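Lodging Support Extended to Follow-Up Care Families

Families who travel to the Stuvden Children's Hospital for follow-up appointments may now request a room at Skolalari House under the same terms as families of children in active treatment. The change took effect in March and applies to all outpatient services in the cancer and blood disorders program.
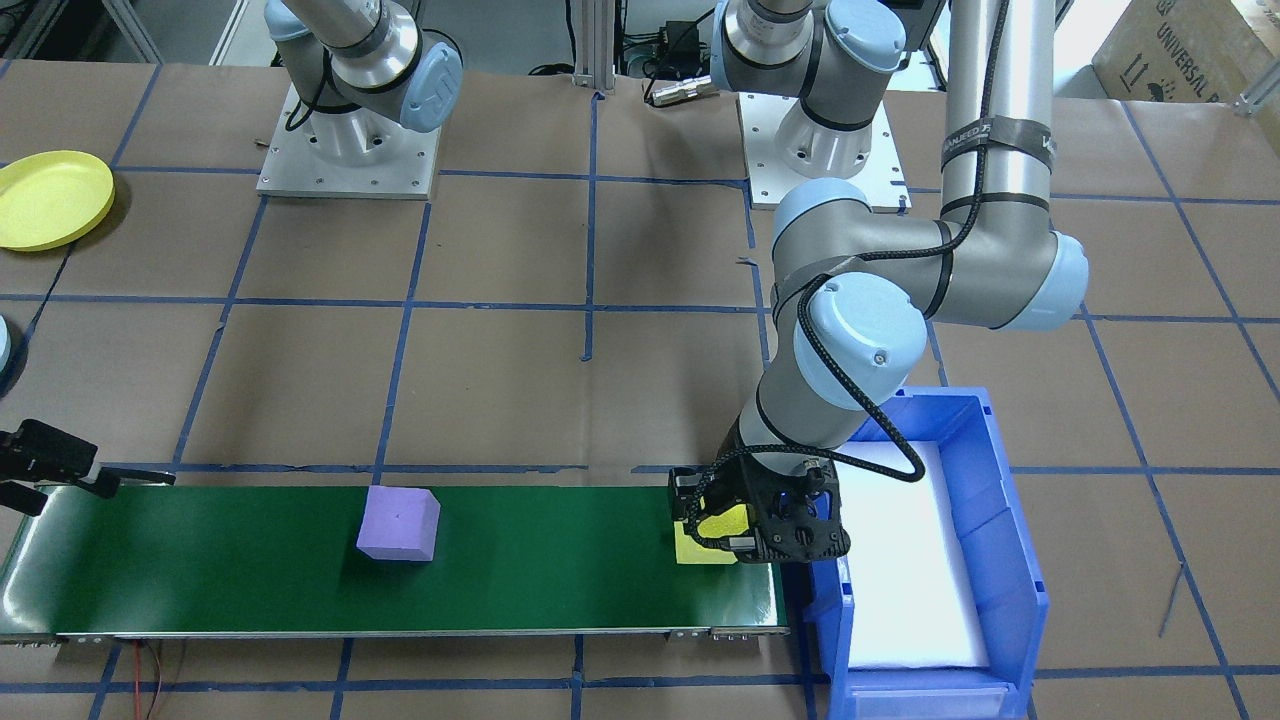
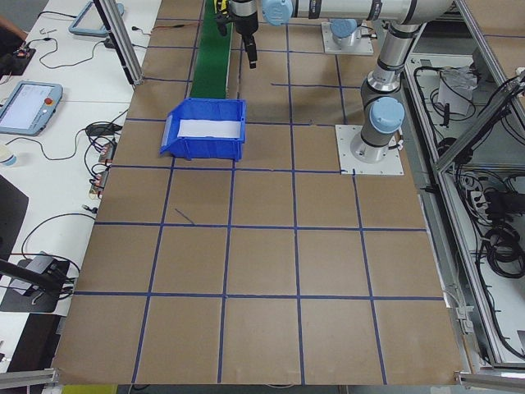
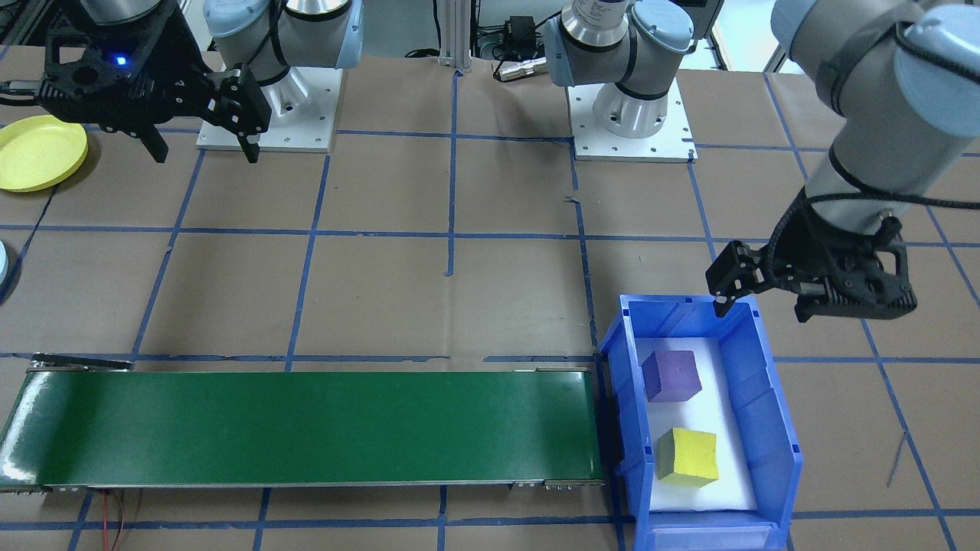
Corinne Baldrey-Voss
Editor, Family Services Newsletter

Until this spring, rooms at Skolalari House were held for families whose child was admitted to the hospital or was receiving scheduled chemotherapy or radiation. Families returning for scans, hearing tests, heart studies or long-term clinic visits were placed on a standby list and were often told the evening before whether a room was open. Many drove home the same night. Others paid for a hotel.

Over the past year the house provided 3,051 nights of lodging. Of these, 255 went to families on the standby list. Social work staff reported that the true need was higher, as a number of parents had stopped asking after being turned away once or twice.

The extension is supported by a grant from the Kalogeropoulos Fund, which has agreed to cover the cost of seven additional rooms on the second floor of the east wing. These rooms were previously used for storage and office space. Each has two beds, a private bathroom and a small refrigerator. Two of the seven are fully accessible. Kitchens and laundry remain shared.

Who may apply

A family is eligible if the patient is 21 or younger, lives more than 50 miles from the hospital, and has a confirmed appointment with a clinic in the program. Up to four people may stay in one room, and at least one must be the patient's parent or legal guardian. Siblings are welcome. Families who live closer may still be considered when an appointment begins before 7 a.m. or when the patient must fast overnight before a procedure.

How to request a room

Requests should be made through the clinic social worker, who will complete the referral form and send it to the house. Families may not reserve a room directly. Please make the request as soon as the appointment is confirmed, and no later than 15 days ahead where possible. Written confirmation will be sent by e-mail or text message — families who do not receive one within three business days should call the front desk.

A stay for follow-up care is limited to three nights. If test results lead to an admission or a new course of treatment, the stay may be extended without a second referral. The suggested contribution is unchanged, and no family is refused a room for lack of funds.

Transportation and meals

The Skeditz shuttle continues to run between the house and the main hospital entrance on weekdays. The first departure has been moved to 6:15 a.m. to serve patients with early imaging appointments. Car seats are available but must be requested the day before. Evening meals are served in the dining room every Thursday, and pantry items are available at any hour. Families with food allergies are asked to note them on the referral form.

All guests must complete a brief health screening on arrival. Anyone with a fever, a new cough or a recent exposure to chickenpox should call before traveling, and staff will help arrange other lodging.

Referral forms in English and Spanish can be picked up at the clinic check-in desk.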